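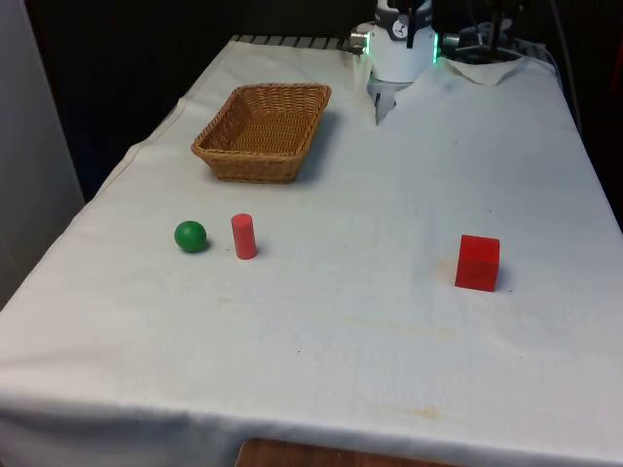
Estíbaliz Garrido reckons I should have started with the stews, as those are the recipes most people come for, and that the cakes could have waited. Fair enough! But the cakes were on top of the box, so the cakes went in first.

Recipes > Collections > Wornby

# Wornby Recipe Cards

I've been typing up my gran's recipe cards (and a fair few of her neighbours') since January, and this is the lot so far: 838 recipes, one row each, in a plain CSV. Gran cooked for the Fledholm chapel suppers for years, so expect big quantities and an awful lot of suet.

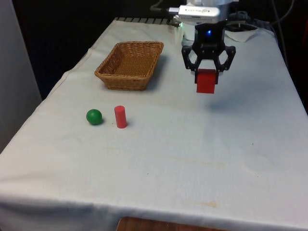
I've kept her spellings in the `title` column, even the odd ones, and put a tidied version in `title_clean`. Ingredients live in their own file, 3755 lines of it, matched up by `card_id`.

## What's in each row

- `card_id` -- the number I pencilled on the back
- `serves` -- left blank on 134 cards where she didn't say
- `oven` -- her words first ("moderate", "quick"), then my guess in Celsius 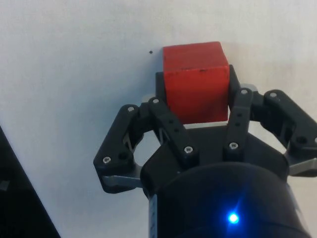

## Things to watch for

Ounces and grams are mixed, sometimes on the same card. I haven't converted anything, so a "cup" is her teacup and you'll have to use your judgement. The Derkus pudding appears twice with different amounts of treacle, and I've made both, and I like the darker one better.

Please don't use the bottling and jam cards without checking them against a modern guide -- the timings are old.

## Using it

Cook from it, share it, fix my typos. If you only want a taster, `sample.csv` has 500 rows. 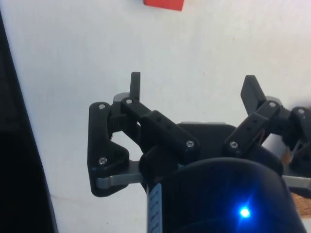 Fig. 4.

Recently added

- Evangelista's lemon biscuits
- Barley broth for a crowd
- Fledholm tea loaf

Contact | © Wornby Recipe Cards | Back to top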